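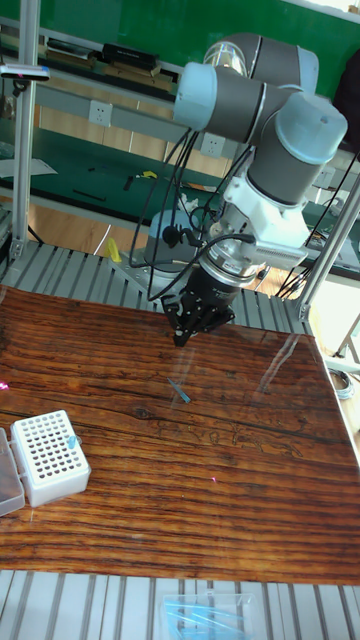
Plornbridge Hearing and Balance Support Group
Minutes of the Members' Meeting, 2025-03-02

In the chair: Loukia Stefanou
Taking notes: Trinity Lyons
Also on the organizing team: Sipho Ndlovu, Grigoris Zacharopoulos
Apologies: Panagiotis Sotiropoulos (under the weather, and we all send him our best)

1. Welcome

Loukia opened the meeting and said how lovely it was to see 27 of us on a Sunday afternoon, including several people who had never come before. She reminded everyone that the hearing loop works best on the window side, and that anyone who misses something should put a hand up and ask for it again, as many times as they like. The notes from last time were read over and agreed, with one correction — the drop-in at Gososwood starts at two, and I had written three. My apologies to the couple who turned up late on my account.

2. Earwax talk, and what we want to do next

There was a long and very good-humored discussion following the winter talk on earwax. Quite a few members had gone home and thrown out their cotton swabs, which pleased Grigoris no end. He went over the main points again for the new people: swabs tend to push wax deeper, ear candles are not a safe idea at all, and a few drops of olive oil can soften things up for many people but should be left alone if you have ear tubes, a hole in the eardrum, or any pain or discharge. In those cases, call your doctor first. Sudden hearing loss in one ear is a reason to be seen the same day, and Loukia asked me to write that down clearly, so I have.

A member asked whether hearing aid wearers get more wax. Grigoris said the aid can keep wax from working its way out as it normally would, and that wiping the ear tip every night and changing the little wax filters makes a real difference. Several people admitted they did not know their aids had filters. It was agreed that Sipho will bring a magnifier and good lamp to the next drop-in and help people find theirs.

3. Balance class at Farano Hall

Sipho reported that the gentle balance class has 14 regulars now and could take a few more. He was keen to say that it is for people who feel a bit unsteady in general, and that anybody with new or severe dizziness ought to get it checked before joining in. Chairs are provided for every exercise and there is no shame whatsoever in staying next to yours for the full hour. Two members spoke very warmly about it, and one said she now takes the back steps without her husband hovering behind her!

The hall would like us to move from the morning to the early afternoon starting in September. There was some grumbling about lunch. Sipho will ask if we can keep the morning slot every other week.

4. Money

Panagiotis sent his figures in by letter. The Yang family has very kindly given $1,000 in memory of their mother, who came to our meetings for years and always saved a seat for whoever was new. After a bit of back and forth it was agreed to put the gift toward a second portable listening set, with anything left over going to rides for members who no longer drive. Loukia will write to the family.

5. Newsletter

The newsletter now goes to 43 households. I asked if the large print is large enough and was told, rather firmly, that it is not. I will go up a size and use the cream paper again, as the white glares under a reading lamp. Recipes will stay in, by popular demand.

6. Any other business

A gray umbrella was left behind last time and is still in the cupboard. Grigoris asked for help stacking chairs. A question about whether restaurants could be asked to turn their music down was held over, as it was getting late and everyone had a view.

Loukia thanked the bakers and closed the meeting. The next date will be in the newsletter.

Comments

Dot M.
Thank you for typing these up so nicely, Trinity. I couldn't make it and feel like I was there. Please put me down for the balance class if there is still room.

Walt
The umbrella is mine. Will pick it up at the drop-in.

Trinity Lyons
Dot, I've passed your name to Sipho. Walt, it's on the top shelf, behind the teapots.

Marianne
Do the wax filters come in different sizes? Mine is an older pair and the ones from the pharmacy don't seem to fit.

Grigoris Z.
They do, Marianne. Bring the pair along with the booklet if you still have it and we'll work out which kind you need.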